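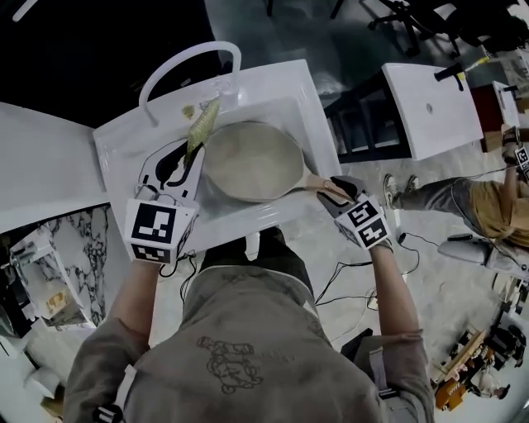 Dilek Kaplan told members at the spring meeting that a composer should not have to hire a lawyer to learn how often a song was played, and the room appeared to agree with her.

Her remarks came during the discussion of unpaid film royalties, which has occupied the Plandham Society of Screen Composers since February. The Society has now received 771 claims from members and their heirs. Most concern background scores written for features that were later sold to overseas television without notice to the composer.

Liviu Moldovan, who presented the claims report, said that 80 files have been settled in full and that another five are before the arbitrator. He asked members to send original cue sheets where they still have them - photocopies are accepted, but they slow the review.

The Board has also approved a change to the hardship fund. Members whose payments are held up by a dispute may request an advance of up to $500 per title, to be repaid once the claim is closed. Requests should be addressed to Ylva Ekström at the Society's office and must include the title of the film and the year of first release.

The revised claim form replaces all earlier versions. Forms already submitted remain valid and do not need to be sent again.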